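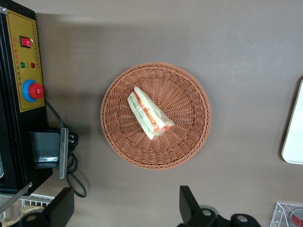

Visit report: consular crisis preparedness open day, Pleltia

The foreign ministry of Pleltia opened its consular emergency centre to outside visitors in May 2026. The centre handles requests from citizens abroad when a country becomes unsafe, and coordinates departures when commercial routes close. I attended the morning and afternoon sessions. These notes follow the order of the programme.

Registration was on the ground floor of the Kairys building. Phones had to be left in lockers before the second door, so everything below is from handwritten notes. Visitors were split into two groups. Mine started with the call floor.

Call floor

The floor has 100 desks. On an ordinary day most are unstaffed and the overnight load is passed to a duty team. When an alert is raised, staff from other departments are called in by text message and are expected to be seated within 3 hours. They are trained in advance, with a refresher every January. The training covers the call script, the case form and the handover procedure. It does not cover legal advice, and callers who need it are transferred.

Each call opens a case. The operator records location, documents held, number of dependants, medical needs and whether the caller intends to leave. The last field has only three permitted values: yes, no and undecided. Undecided cases are called back on a fixed cycle. We were told this group takes up most of the staff time in any alert, as circumstances change between calls and the earlier record has to be corrected.

Registration system

The voluntary traveller register was shown on a training copy with dummy entries. A person registers with a passport number, an address abroad and one contact at home. The weak point is deregistration. Many people return and never remove themselves, so the figure for any country is too high from the start. The centre now sends a confirmation request after 2 months of inactivity and marks the entry as stale if there is no reply. Stale entries stay in the count but are shown in a separate column. I asked whether the published totals make the same distinction. They do not at present.

Travel advice levels

A session on wording followed. The ministry uses four levels, and the move from the third ("leave if your presence is not essential") to the fourth ("leave now") requires sign-off above the centre. The text is drafted in parallel with the decision so that it can be issued at once. The presenter went through several earlier drafts of one notice. Most of the changes concerned verbs: "should consider" became "should", and a sentence about airlines was removed because it could be read as a promise of seats.

The Bomirow exercise

The longest item was a review of last year's exercise, which assumed a border closure and the loss of the main airport in a neighbouring region. Bomirow, a river port, served as the assembly point. Roughly 1,140 people were to be moved by road and ferry, on paper. The exercise found that the passenger lists held by the centre and by the port used different spellings for the same names, and matching them by hand delayed the second sailing. Both sides now match on document number first.

A further finding concerned people with expired passports. Emergency papers can be printed at the assembly point, but the printer used in the exercise needed a network link that the scenario had already removed. An offline unit has been ordered – delivery is expected before the next exercise.

Lunch was provided in the corridor outside the Allen room, with 20 minutes allowed.

Questions

The closing session was short. Questions on individual countries were declined. On cost recovery, the answer was that passengers sign an undertaking to repay the price of an ordinary one-way fare, and that payment is never requested before boarding. On dual nationals, the centre registers them but may be unable to assist where the other state does not recognise the second nationality. The slides will be sent to those who left an address at the desk.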